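Clindska two-arm kitchen assistant, nine weeks in
Rating: 3 out of 5

We run a prep kitchen that makes boxed lunches for offices, and in June the owners leased a Clindska. It has two arms and it puts things where they go. There are 16 of us on the early shift, and I'd guess most had read the lease before the owners did.

Setup took a Wednesday and most of our patience. The installer was cheerful and the manual is decent, though the chapter on cleaning the grippers sits after the warranty, where I found it by accident. You teach it jobs in the Timov software, which lets you rehearse a task on a simulated counter before the real arms try it on your real lunches. Please use it. The one morning we skipped the rehearsal, I was picking lentils out of a floor drain until ten.

What it does well: fetching, sorting, putting away. It doesn't mind the walk-in list and never asks who moved the tongs. My wrists are better than they've been in years, and I will give it that star with no argument.

What it changed is harder to rate. Two people from the packing line now spend their shifts writing tasks and watching trial runs, on the same pay, with a new job title. The 60 seconds of gossip we used to get between trays has gone, as the trays now arrive on schedule. And management has discovered the dashboard, so we all hear about "idle minutes" from people holding coffee.

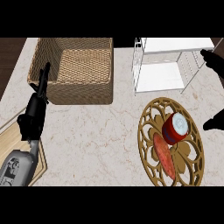
Timov is the part I'd buy again. The rehearsal kitchen is a good deal nicer than ours, with marble to work on and a fancy gold trivet where we'd have a folded towel. It's handy for arguing about layout, too. I used a run with the wicker basket and the wire rack both standing empty to show the owners how much room we could have if we stopped storing lids everywhere. They agreed, then bought more lids.

We also tried a Malness demo unit, which was quicker and much louder. If you're choosing between them, ask the crew who has to stand next to it - ours went for quiet by a wide margin. Two stars off for the dashboard and the drain.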